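How Robots Help at the Jullimholm Furniture Workshop

Have you ever wondered who makes the cushions on a sofa? At the Jullimholm workshop, people and robots share the job.

Robots at Jullimholm handle cushions and press on the padding. They do this many times each day and do not get sore wrists. A robot can work for up to 10 hours before its fingers are checked.

Did the workers lose their jobs? At Jullimholm, they did not, but their jobs changed. Csenge Hegedűs sewed covers for seven years. She now teaches the robots how hard to press. Innes Buchanan still chooses every fabric by colour and feel, and he misses the old, noisier workroom a little.

Not every workplace has the same experience. Some workers must learn new skills, and learning takes time. Employers should provide training and listen to staff concerns.
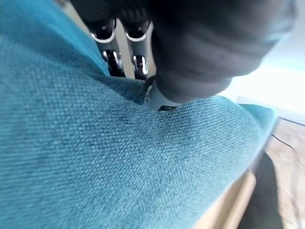
Workers at Jullimholm may also stop a robot at any time, and they do not need to ask a manager first.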